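Manipulation Software, Unit 6
Grasping and placing a flexible bunch
Handout for the lab section

Read this before you come to the lab. It covers the tulip task from the software side: what the perception node gives you, how the planner uses it, and where the state machine should wait. The hardware notes are in the Unit 2 handout and have not changed. You will write code in two files only, grasp_select.py and task_states.py. Everything else in the Fustier workspace is shared, so please leave it alone.

1. The task

The bunch of artificial tulips has to end up standing in the vase, with the gripper open and the arm clear. The basket of produce and the saucepan stay on the table throughout. They are obstacles, and your planner has to treat them that way even when the arm is nowhere near them.

Most of you have done rigid pick and place by now. The difference this time is that the part you hold and the part you care about are some distance apart. You grip the stems, and the stem ends have to go into the opening. The flower heads move too, and they take up more room than the stems do.

2. Frames

There are four frames you need: base, camera, tool and vase. The vase frame has its origin at the center of the mouth, with z pointing up out of it. All place poses are written in the vase frame. If you write them in the base frame, your code will work until the vase is moved and then it will fail.

The transform from camera to base comes from the Cilov calibration file. Load it once at startup. Do not hard-code numbers from an old run.

3. Perception

The perception node, Irkudell, publishes a segmented point cloud at the end of each sensing pause. You get one label per cluster: flowers, stems, vase, basket, pan, other. The labels are good when objects stand apart and poor when they touch or overlap.

Look at how close things are in the approach view. The fingers are open around the upper stems, and the blooms lean over the rim of the basket. A cluster that starts in the flowers can easily run on into the produce.

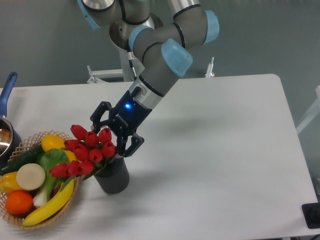 4. Choosing a grasp

Grasp candidates come from the stem cluster only. For each candidate you compute a score from three terms:

Clearance: distance from the open fingers to any point that is not stem.
Height: distance from the grasp point to the lowest flower point. Too low and the fingers meet the vase rim. Too high and they close on the blooms.
Reach: the joint margin at the grasp pose and again at the lift pose.

Multiply the terms, do not add them. With a sum, a candidate with no clearance at all can still win on the other two. With a product it drops out.

Start with 40 candidates per cloud. More than that slows the loop and did not give better grasps in our tests. Throw out any candidate where the tool axis is more than 14 degrees from the preferred direction, then score what is left. If nothing is left, return an empty result and let the state machine ask for a new cloud. Do not widen the limit inside the function.

5. The held object

Once the gripper closes, you attach the bunch to the tool in the planning scene. We model it as two shapes: a thin cylinder for the stems and a wide ellipsoid for the heads. The ellipsoid is larger than the real flowers on purpose.

The two shapes do not have to share an axis. The heads often hang to one side of the grip, and the model should follow the cloud. Fit the cylinder first, then the ellipsoid, each to its own cluster. In the view below, the fingers are just under the flower heads, the blooms lean toward the basket, and the stems run down into the mouth of the vase. A single cylinder through the whole bunch would get both ends wrong.

Contact between the stem cylinder and the vase is allowed only in the INSERT and RELEASE states. Contact between the ellipsoid and the basket is never allowed in the planner, though light brushing on the real table does no harm.

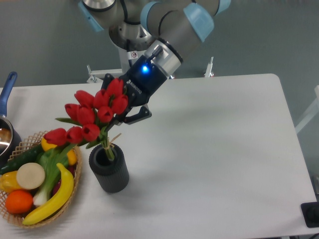 6. State machine

The states are SENSE, APPROACH, CLOSE, LIFT, ALIGN, INSERT, RELEASE, RETREAT and DONE. Each has one entry action and one exit test. Notes on the ones that cause trouble:

CLOSE. The exit test is finger position plus motor current. Position alone is not enough, as the stems compress.

ALIGN. Bring the stem ends over the vase origin, using the fitted cylinder axis and not the tool axis. The two can differ by a lot.

INSERT. Move straight down in the vase frame at low speed. Run this motion under the Fujimoto compliance controller with z stiffness set low. Stop when the vertical force stays over 3 newtons for 12 control cycles in a row. A single high reading is usually noise.

RELEASE. Open fully, then wait for the finger position to settle before you leave the state. If you retreat with the fingers half open, they can drag the bunch back out.

RETREAT. Go up first, then sideways. The planner will offer a shorter diagonal path - do not take it, the right finger passes through the blooms.

7. Checking the result

DONE is a claim your code makes, so it needs a test of its own. Take a new cloud with the arm out of the way and check that the stem cluster meets the vase cluster, that the flower cluster sits above the mouth, and that the tool is outside the keep-out box over the vase. Heads that lean over the side are fine. The test should pass on a layout like this one. 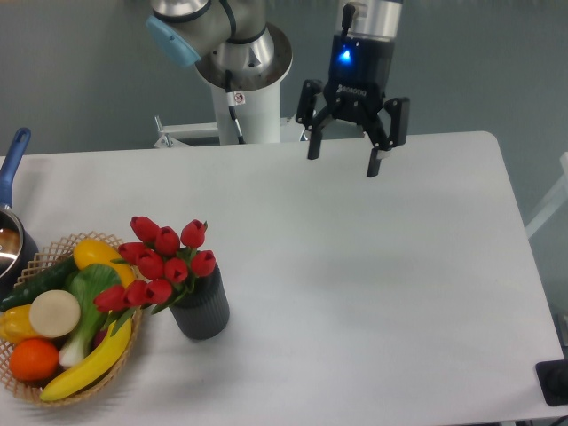

Figure 3. Tulips in the vase, gripper open and held over the clear right half of the table.

Log the result of each check as its own field. One combined true or false makes it very hard to find out later which check failed.

8. What to hand in

Your two source files, one log from a full run, and one log from a run that ended in a failed check. Add a short note, a page at most, on what you would change in the scoring terms. Logs go in the February folder on the course drive. Bench time is by sign-up and the lab closes at 6 p.m.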